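Na Gernetti, a garra abre o caminho e o técnico fecha a ordem de serviço

Publicado em 13/04/2021

A bancada de recondicionamento da Gernetti trabalha com computadores de mesa devolvidos no fim de contratos de locação. Até novembro, todo o serviço interno nas torres era manual: abrir, retirar placas e memórias, testar, recolocar, fechar. Desde então, parte da manipulação de componentes passou a um braço robótico, programado na própria oficina. Mervin Paquette, responsável técnico pela célula, recebeu a reportagem para falar do que mudou na rotina da equipe.

Paquette começa pela divisão de tarefas. A abertura do gabinete continua com o técnico, assim como a inspeção visual e a decisão de recondicionar ou desmontar para peças. "O robô não decide nada sobre a máquina. Ele recebe um modelo de gabinete já identificado, uma lista de posições e uma sequência. Se o modelo não está cadastrado, a ordem volta para a fila manual", explica.

O cadastro de modelos é hoje a maior carga de trabalho da célula. Cada gabinete novo exige o levantamento das posições de pega, dos ângulos de aproximação e das zonas que a garra não pode atravessar. O programa de sequenciamento, fornecido pela Nerkar, aceita esses dados em tabela, mas a validação é feita passo a passo, em velocidade reduzida, com um técnico ao lado. Segundo Paquette, um modelo consome 2 turnos até ser liberado. "Quem está de fora acha que o tempo vai para o movimento. Vai para a tolerância. Um módulo de memória admite muito pouco desalinhamento na entrada do soquete, e o gabinete nunca chega à mesa exatamente como no desenho."

A pergunta sobre postos de trabalho ele responde sem rodeios. A equipe não diminuiu, mas as funções foram reclassificadas. Dois técnicos de bancada passaram à programação depois de um curso interno de 30 horas. Os demais alternam entre a fila manual e o acompanhamento da célula. "Houve quem não quisesse. Um colega muito experiente preferiu ficar na fila manual, e a fila manual precisa dele. As máquinas com parafuso espanado, trava quebrada ou cabo fora do lugar vão todas para lá."

Essa concentração dos casos difíceis é, na avaliação dele, o efeito menos discutido da automação. Antes, uma torre problemática vinha intercalada com várias simples, e o técnico descansava nas simples. Agora a fila manual recebe quase só exceções, e a meta por turno precisou ser revista duas vezes. A primeira revisão manteve o indicador antigo, em unidades por hora, e foi abandonada. A segunda passou a pesar cada ordem pelo tipo de defeito.
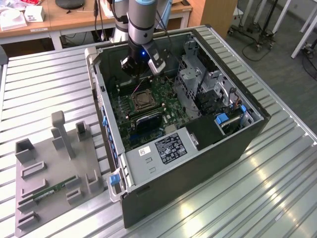 Os cabos internos seguem como a principal limitação. São flexíveis, mudam de posição a cada transporte e não constam do modelo geométrico. Paquette conta que a equipe testou uma rotina da Hijazi para detectá-los pela câmera de punho, com resultado irregular sobre fundo escuro. "Por enquanto, o técnico afasta o que estiver no trajeto antes de liberar o ciclo. É um passo manual dentro de um processo automático, e está escrito assim no procedimento."

Os gabaritos de apoio também são assunto da oficina. As peças são impressas em 3D e refeitas quando um encaixe cede ou quando entra um formato de placa diferente. Quem desenha é a mesma equipe que opera, o que encurtou a correção de erros: a anotação do turno vira alteração no arquivo, sem passar por pedido de compra.

Para os próximos meses, a prioridade é ampliar o cadastro antes de pensar em uma segunda célula. Paquette quer ainda rever o registro de paradas, hoje preenchido à mão e com categorias amplas demais. "Metade das paradas está lançada como 'outros'. Com isso eu não consigo dizer ao programador o que corrigir primeiro."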